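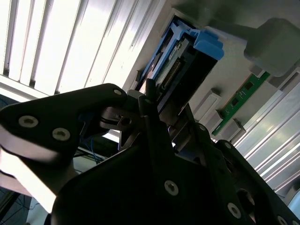
Project: Jivevora, drive caddy exchange
Raised by: Hiba Abu Hammour
Assigned to: Majdi Atallah
Priority: 2
Status: Open

Tuesday, 14:10. The student team reports that the arm halts with a force limit fault during the caddy exchange. The gripper speed is set to 80 per cent.
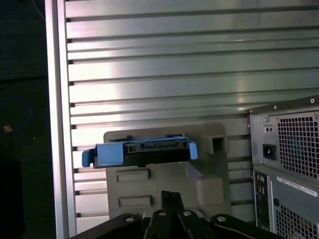 Students are to re-teach the approach pose before any further trials — the force limit is not to be raised. Two supervised runs are required. Lama Nasrallah will authorise closure once the programme log has been lodged.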